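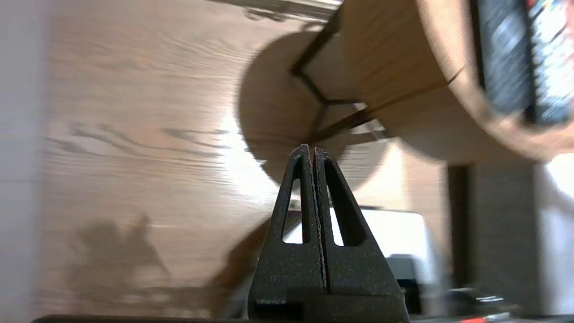

Declan Lightfoot replied:
Keep the landline, OP. We dropped ours in July to save money and I've regretted it ever since. Cell service up on our end of Drolbridge is a joke.

marshhen48 wrote:
But $48 a month?? For a phone that rings twice a week, and one of those is a guy selling gutters! My mom won't let go of it though. She's had the same number since Lirndale was all orchards (last four are 3009, she'll tell anybody).

tobyfromlirndale wrote:
Port the number to Jiment. I did it for my dad, paid 342 for the year with the adapter, and he kept his old corded phone by the bed. Same idea as this one:
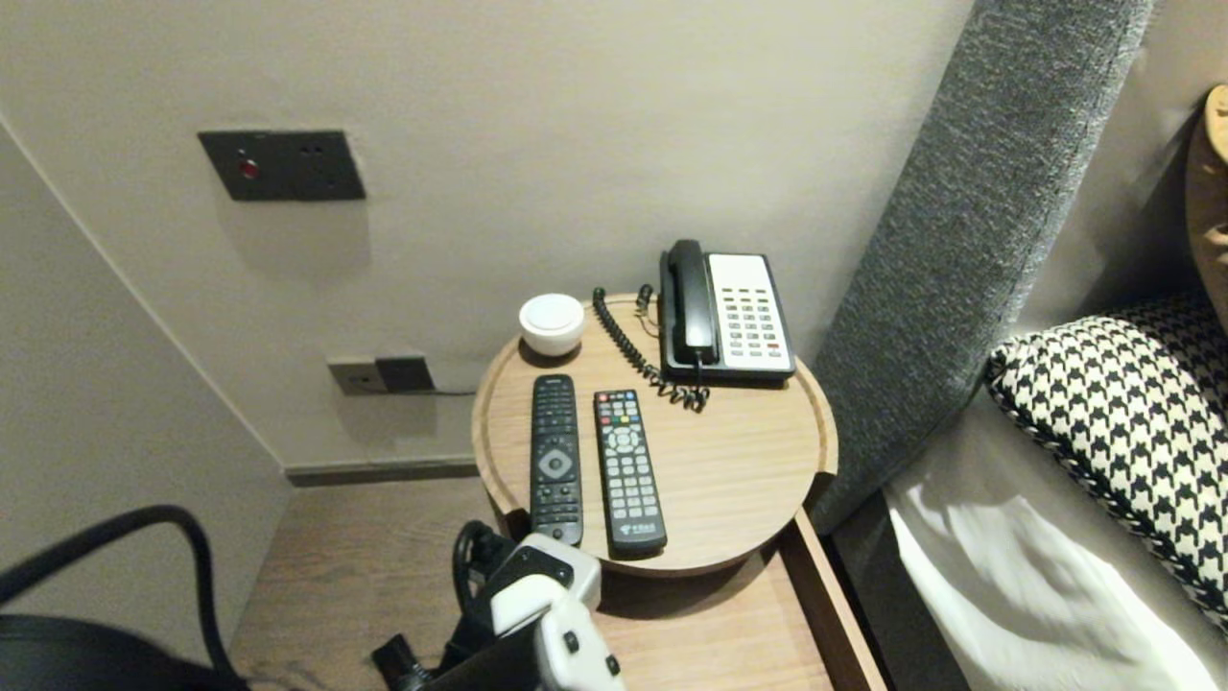 Reply #4
pecanpie_jo wrote:
Sorry Toby, gotta disagree. Internet phone dies when the power does. We lost ours for a whole night last winter, along with 4000 other houses, and my copper line worked fine.

Reply #5
tobyfromlirndale wrote:
So get a battery backup, Jo. And copper's going away whether we like it or not, Effiong already sent letters on our street.

Reply #6
marshhen48 wrote:
Ugh, we got that letter too. OK, next question, how long a cord do I need? Mom wants it on the nightstand and the jack's clear across the room. Hers is a round one with a drawer, kinda like so
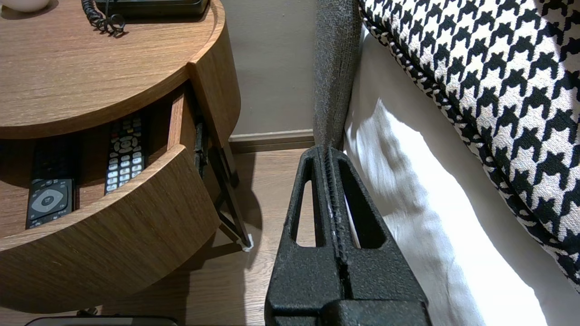
Reply #7
Declan Lightfoot wrote:
Measure along the baseboard and then buy the next size up.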